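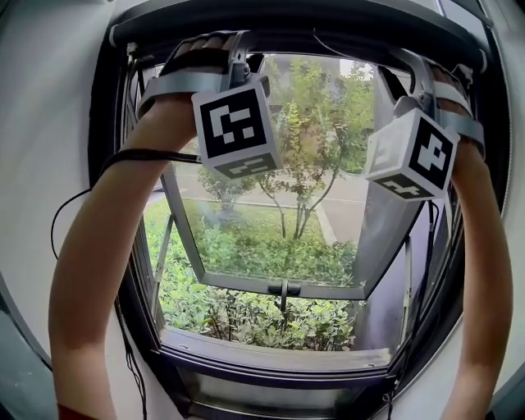 Fotini Vasilakis wrote that she had slept with every window in the house wide open through all of July and still woke up sticky, so could we please explain what she was missing. Happily! Her letter is why this page got rewritten, and why it's twice as long as it used to be.

Home | Guides | FAQ | Letters | Contact

Drurnis House Notes: Cooling a House with Night Air

Does this work everywhere?
No. It works beautifully where the nights drop well below the days. Here in Hestlow we get hot, dusty afternoons and then a lovely cool slide after supper, so we're spoiled. If your nights stay warm and muggy, you'll mostly be inviting damp in, and a fan pointed at the bed will do you more good.

When do I open up?
When the air outside is cooler than the air inside, and not a minute before. I keep one cheap thermometer on the north porch and another in the hall (same brand, so they at least disagree consistently) and compare them after dinner. In July that usually means opening at 9 p.m. and closing at 7 in the morning.

Top sash or bottom sash?
Both, if you have double-hung windows and both halves still move! Warm air collects near the ceiling and leaves through the top while cooler air slides in below. Plenty of upper sashes have been painted shut for decades. Run a putty knife gently around the seam before you try any muscle, and if the house is old, test the paint for lead first.

I opened everything and nothing happened. Why?
This was Fotini's trouble. Air wants a way in and a way out, and it likes them far apart. Try the low windows on the shady side and the high ones on the opposite side, and leave the bedroom doors open between them. A stairwell is wonderful for this – crack a window at the top of the stairs and you can feel the pull on your ankles.

Do I need a fan?
Not always, but a box fan blowing OUT of an upstairs window is my favorite thing in the world on a still night. Close the other windows on that floor except in the rooms where you sleep. Our old Rinska has done this job for 18 summers and sounds like a small airplane.

What about daytime?
Shut it all. Windows, blinds, curtains, the works. Shade on the outside of the glass beats shade on the inside, so awnings or shutters are worth the money on the west wall. We put up a pair from Zariņš and the back room became usable at 4 p.m. again.

Is it safe to leave windows open overnight?
Ground floor, use stops that limit the opening. Upstairs, if there are children, fit proper window guards that an adult can release in a fire. Insect screens will not hold a child.

Comments (2)

Heino Rebane: Brick house here, and it takes three cool nights in a row before I notice much. Might be worth adding. Once the walls have cooled down they stay that way for ages!

mapleporch: Tried the stairwell thing last night. Cat now refuses to leave the landing.

Related
Drying Laundry Indoors Without the Smell
Which Trees for a West Wall?
Freeing a Stuck Sash Cord
Attic Vents: Your Letters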